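Who Washes Up? Shared Kitchens in Dusdale Hall
Project report by Treasa Tierney
Supervisor: Beat Hubmann
Submitted 2026-03-10

1. Background

Every kitchen in Dusdale Hall has a rota. Most were written in the first week of term, in several colours of felt tip, and have been decorative ever since. My project asked whether the rota makes any difference to how often the washing-up gets done, or whether students simply sort themselves into those who wash and those who own one very large bowl.

I had planned to compare Dusdale with Sturard House across the road. Sturard has dishwashers, a fact I learned after writing the proposal.

2. Method

I put 200 paper questionnaires under doors in November and got 178 back, a response I credit to the biscuit offered with each one. The biscuit was also the whole of my budget. Questions covered how often people washed up, how often they thought their neighbours did, and whether they could name the person on duty that day.
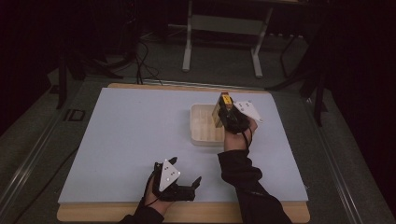
Answers were typed into a spreadsheet and checked twice. Where someone had ticked both "daily" and "never" I left the row out, although I suspect a few of them were being truthful. I also kept a diary of the sink on my own floor for 3 weeks, until a flatmate asked me to stop.

3. Results

Over 100 people said they washed up more than anyone else in their kitchen. There are not that many kitchens. Very few could name the person on duty, and in two cases it was them.

Kitchens with a rota on the wall reported slightly more arguments than those without. Cleanliness, as judged by the people living there, was much the same — low, but defended with some spirit.

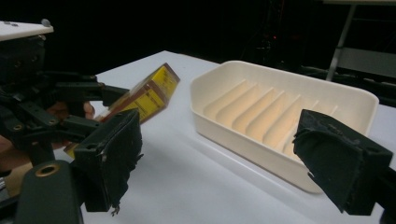 Figure 2. Black gripper with a white plate at the top.

4. Limitations

People are poor witnesses to their own saucepans. The diary covers one sink, and I was responsible for part of what was in it. A second round in spring would help, as would a larger supply of biscuits.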